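Open Bins for Storage and Sorting: Frequently Asked Questions
Flinduno Home & Workshop, updated May 31, 2025

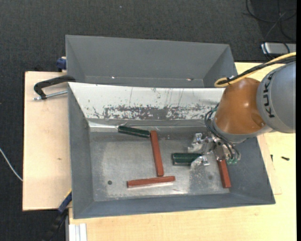

Gray open-topped bins, the front one with green blocks and reddish-brown bars in it.

Do I need bins at all?
Maybe not. If your small parts already live in a drawer and you can find them, leave them there. Plenty of people buy bins and end up with the same mess in a new place.

Will a big bin keep me organized?
We doubt it. A large bin with no dividers is a pile with walls. It suits short, chunky pieces you can pick out by eye. It's a poor home for screws.

Is it worth paying extra for a lid?
Only if you stack or move the bins often. Lids on everyday bins tend to end up behind the door. The Banel set comes with lids whether you want them or not, and we wish it didn't.

Should I sort by color?
Color is easy to see and easy to overrate. Two green pieces can be different lengths. Sort by what you use together, then by color if you still care.

Can I put a bin straight on carpet?
Yes, but a heavy one is a pain to drag. A few boards underneath give it a flat base. We've seen "carpet-safe" sliders advertised and haven't found a pair we'd buy twice.

How full is too full?
If you have to dig, it's too full. Ignore the volume printed on the label, which assumes you're pouring in water.

Why keep an empty bin next to a full one?
It gives you somewhere to put things while you sort. This is the one extra purchase we'd defend.

The Craddock bin claims to hold 200 pounds. Does it?
We haven't tested that, and we'd like to know who plans to lift it. Load it for your back.

Can I return bins I've used?
Within 18 days, clean, to the Destport store. Shipping is on you, so measure your shelf before you order.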